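Budget for hand-held grippers: buy two cheap ones or one good one?

Posted Tuesday, February 9, 2021 by Evus
3 min read

We are planning a small project on sorting tableware at home. Spoons, chopsticks, that sort of thing, picked off a table and put into a caddy. People will do the picking with a hand-held gripper, and a robot arm comes later if the results are any good. I have 1204 dollars for hardware. One gripper with a camera mount is 600 from Jaltarine, so two of them uses up nearly everything. Tellex has a simpler one for less, but the jaws look flat and I don't know if they will hold a round chopstick. Delivery has to be before September. Is a second gripper worth it, or should I keep the money back for parts?

Jaltarine_user

Get one and keep the rest. We bought two and the second sat in its box for most of the project. What we ran short of was jaw pads and memory cards.

Also ask about shipping before you order. Ours was quoted at 17 days and that was close to right.

Mohamedi

It depends on how many people work at the same time. If it is one person at one table, a single gripper is fine. If two people share it, you lose time handing it over, and every hour of that costs you something too.

I would split the budget like this. Put 759 toward the gripper, shipping and one set of spare jaws. That leaves you 445. Don't spend that part in the first month. You will find out what is missing once you start, and it is never what you put on the list -- in our case it was a second charger and a better lamp.

On the flat jaws, ask the seller to let you try them with your own things before you pay. Take a plastic spoon, a metal spoon and a pair of chopsticks. Thin handles are the hard part. Spoons are easier to hold upright if the jaws close on the handle and leave the bowl clear.
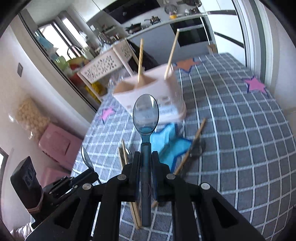
For the arm, leave it out of this year's budget. Get a written quote now so you have a number to plan with, and ask if the same jaws fit both tools. If they don't, you will be paying for jaws twice.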